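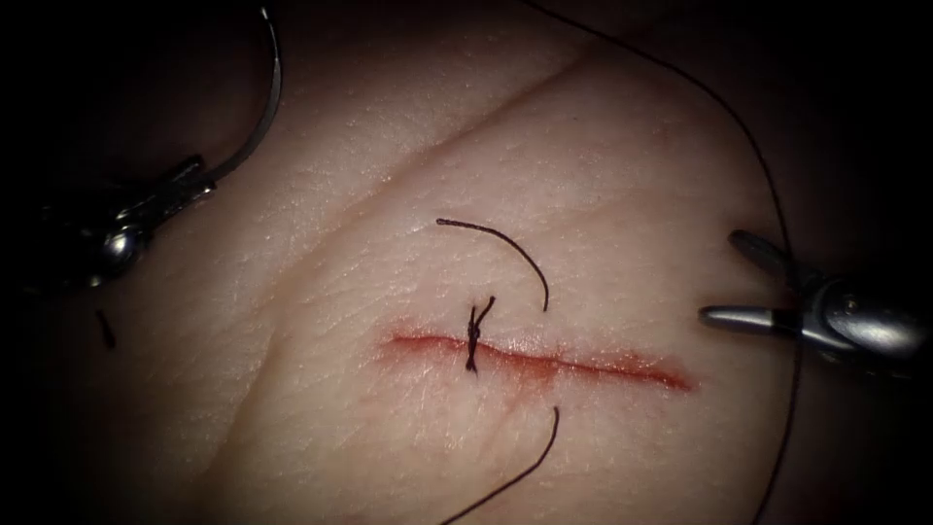
The Walstead Surgical Skills Center invites applications from medical students, physician assistant students and first-year residents to take part in a study of how beginners learn to close a straight skin incision. Participants will practice interrupted sutures on tissue pads under the guidance of center faculty. The first exercise calls for a single knot in dark thread, tied across a short horizontal cut so that the edges lie close together at that point, with the strands left long for inspection. Later exercises cover spacing, knot tension and the closure of longer cuts.

The study is directed by Dr. Amber Mertens and is supported by the Segers Fund for Clinical Teaching. Sessions take place in the Beris Building, second floor, during regular teaching hours. Each participant will attend 2 sessions and complete a short written questionnaire after each one. Finished pads are kept by the center and scored by instructors who do not know the name of the participant.

Applicants must be at least 18 years of age, be enrolled in or employed by a recognized clinical program, and have tied no more than a few sutures on patients. Left-handed applicants are encouraged to apply - instruments for both hands are provided. Persons with a known allergy to latex should state this on the form.

A payment of $200 is made on completion of the second session. Parking costs are not reimbursed. Participation is voluntary, and a participant may withdraw at any time without giving a reason. The decision to take part or not has no effect on grades, rotations or employment.

Applications should include a one-page resume and a note of any previous suturing instruction. They may be left at the center office or sent by campus mail to Frans Visser, Study Coordinator, and must be received by Oct 12, 2018. Applicants will be notified in writing - please do not call the office about the status of an application.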